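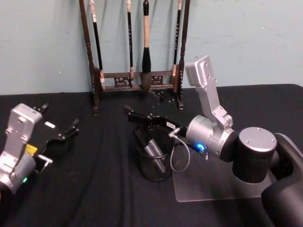
About Atinga Brush Studio

We teach brush calligraphy to anyone who wants to learn it – kids, retirees, people on their lunch hour, people who haven't held a brush since second grade and are pretty sure they were bad at it then. Atinga started in September with one evening class and a kettle, and it has grown into a small school with a full week of lessons that we are still a little amazed by!

Dae-han Cho founded the studio and teaches the beginner course. He learned to write with a brush at his grandmother's kitchen table, on old newspaper, and he still starts every new student on newspaper (it's cheap, it's thirsty, and you stop worrying about wasting it). Delali Asante teaches the Saturday family class and the large-character workshop, the one where everybody goes home with ink on their elbows. Gopinath Fernandes looks after our brushes and paper and runs the repair bench on the last Saturday of the month. Bring him a brush with a loose head and he'll be happy all afternoon.

How we teach

Classes are small, with 12 seats at most. You'll spend your first lesson on a single horizontal stroke, and we know how that sounds, but people get completely absorbed in it. The room goes quiet, then somebody laughs at a wobble, then it goes quiet again. By week 4 you'll be writing whole characters and having opinions about paper.

We care a lot about the tools. Brushes hang on a rack with the tips down, so the water runs away from the handle and the hair keeps its point. A big brush and a slender one feel like two different instruments, and we want you to try both early on. Students can borrow anything in the studio during class. Once you know what you like, we'll help you choose a brush of your own, and there's no hurry about that.

After every class we rinse, reshape and hang up together. It takes ten minutes, and plenty of the best conversations happen at the sink.

Where to find us

We're upstairs in the Koderen building, the second door past the stairwell. The beginner course runs for 12 weeks, and you can join at the start of any month. There are 2 open practice evenings each week, free for current students, with ink and newspaper provided. Please wear something dark, or something you don't love.

Our year-end show hangs in the hallway downstairs, and everyone gets a spot on the wall, first-month students included. Last time we put up 50 sheets and had to borrow clips from the dentist next door.

Questions about classes, school visits or brush repair? Stop by before any evening lesson and ask for Dae-han or Delali. Tea is usually on.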